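Search this site Go

The Bed Is Not a Closet
Opinion by Felista Mbwambo

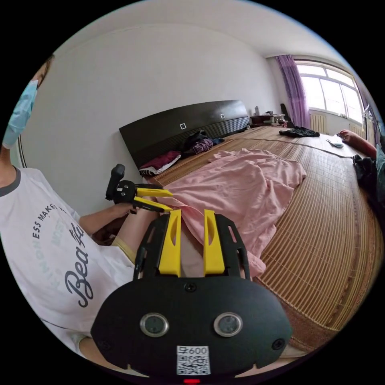 A bamboo mat, a crumpled pink sheet and clothes piled at the headboard.

I want to argue for the bare bed. By bare I mean a sleeping mat, one sheet and whatever you put under your head. Everything else should live somewhere else.

Most homes I know treat the bed as the largest shelf in the house. Clothes come off the line and go onto the mattress. At night they get pushed up against the headboard, and in the morning they slide back down. My own pile lasted from May until the rains. I could have told you what was on the bottom of it, but I never once took it out.

A woven mat makes the problem plain. People lay bamboo over a mattress for the cool, flat surface, and then cover half of it with shirts. I paid 800 for mine at the market in Lukumay and for a long time I slept on a third of it.

My neighbor Stella Lyimo disagrees with me. She says a pile on the bed at least gets seen, while a pile in a closet is forgotten for a year. She has a point – I have found things in my closet I had already replaced. But her answer is to keep the pile, and mine is to own less of it. I gave away two bags and have not missed any of it.

Folding is the other complaint I hear. It takes too long, people say. A small heap takes me up to 2 songs on the radio. Sheets are slower, and I no longer fold the one I sleep under. I shake it out and lay it flat.

Cords are worth a word too. If one crosses the place where you sleep, move it to the wall side before you do anything with the clothes.

Start at the headboard end. The foot of the bed can wait until after supper.

Contact | © Rumevia Home Pages | Back to top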